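3. Effects on bin handling staff

The parts room at Marciniak issues small components to assembly in open plastic bins. Before the two-arm cell was tested, staff moved and sorted all bins by hand. We logged 169 bin moves with the cell and interviewed 16 employees. Each arm holds a bin by its wall with a two-finger gripper, over a table marked into a grid with tape.

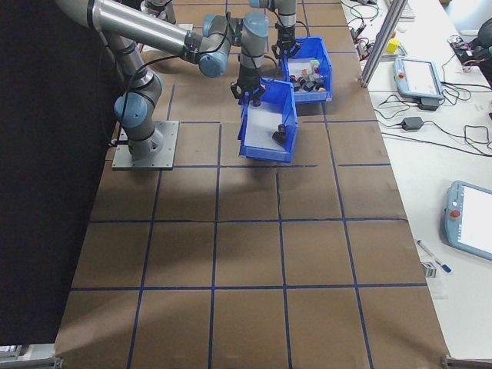 Ingvild Strömberg told us that her shift now involves less lifting but more waiting, and that she would like to be trained to change the arm programs herself. Six other employees asked for the same training.

Walking distance was not measured. Job descriptions will be compared again in January.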